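# Cómo preparar una campaña de micromecenazgo para un proyecto de investigación

Esta guía es para grupos pequeños que quieren pedir dinero al público para una parte concreta de su trabajo. Yo la escribí después de acompañar dos campañas en la plataforma Flolik. Los menús de otras plataformas tienen otros nombres, pero el orden de las tareas es casi el mismo. 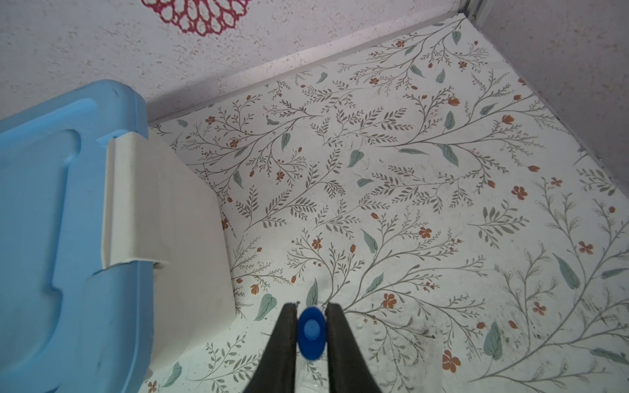 **Hillatby, julio**

Antes de abrir una cuenta, conviene hablar con la oficina de gestión de su centro. Pregunten quién puede recibir el dinero, en qué cuenta, y si el centro retiene un porcentaje. En nuestra primera campaña hicimos esta consulta demasiado tarde y la publicación se retrasó 17 días.

## 1. Elegir una sola pregunta

El público no financia una línea de investigación completa. Escriban una pregunta que se pueda leer en voz alta en pocos segundos. Si necesitan dos frases con términos técnicos, todavía es demasiado amplia. El proyecto Gethin empezó con un texto de cinco páginas y terminó con un párrafo, y con ese párrafo se presentó.

## 2. Calcular el presupuesto

Hagan una tabla con cada gasto, su precio con impuestos y el momento en que se paga. Añadan después la comisión de la plataforma y la del pago con tarjeta. Estas dos comisiones se olvidan con frecuencia.

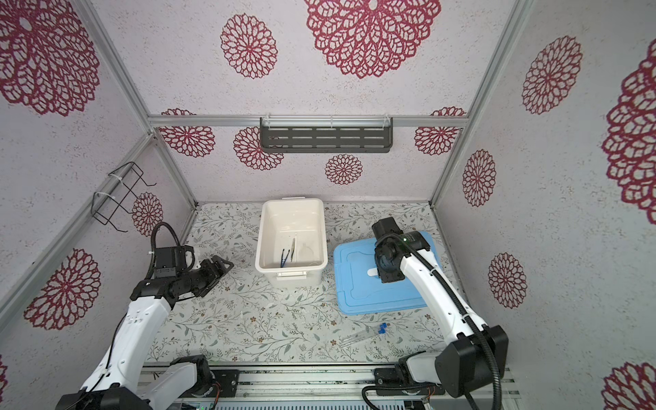 Sumen también el coste de las recompensas y de los envíos, que puede ser alto si hay donantes en otros países. La meta publicada debe cubrir todo esto. Una meta demasiado baja obliga a terminar el trabajo con dinero de otro sitio.

## 3. Decidir el modelo

Hay plataformas de «todo o nada» y plataformas donde se conserva lo recaudado aunque no se llegue a la meta.

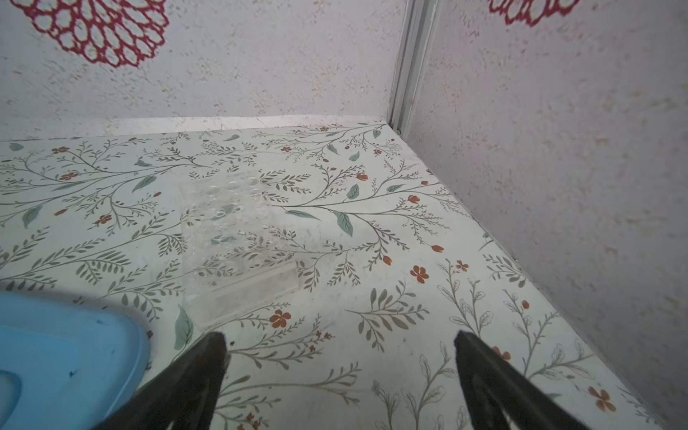
**¿Qué modelo conviene a un grupo sin experiencia?**

Para un gasto único, por ejemplo unos análisis externos, recomiendo «todo o nada»: si no se llega, el dinero vuelve a los donantes y no queda ningún compromiso a medias. El modelo flexible es útil cuando el trabajo se puede dividir en etapas.

## 4. Preparar la página

- Título corto, sin siglas.
- Un resumen para personas que no son del campo.
- La tabla del presupuesto, completa.
- Los riesgos: qué puede fallar y qué harán en ese caso.
- Los permisos éticos, si el estudio los necesita.
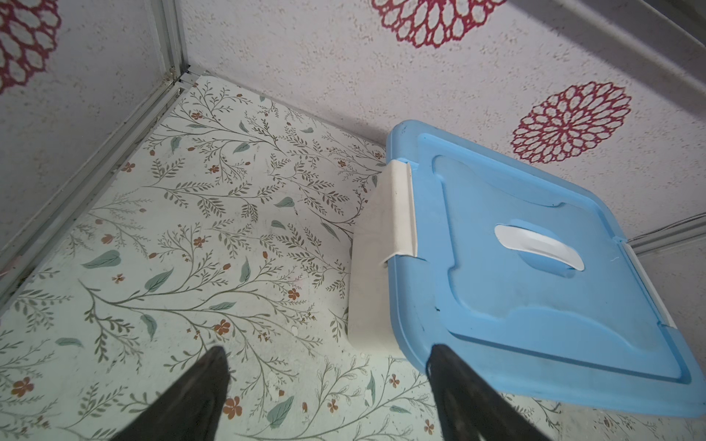

## 5. Lanzar y mantener informados a los donantes

Avisen primero a las personas conocidas, por correo y con un mensaje individual. La campaña de Zevitz reunió 146 donantes, y los primeros llegaron por esta vía. Publiquen novedades breves mientras la campaña está abierta y respondan a los comentarios el mismo día.

Cuando se cierre, anuncien en qué mes darán los primeros resultados. Si después hay un retraso, escríbanlo en la misma página de la campaña, con la nueva fecha prevista.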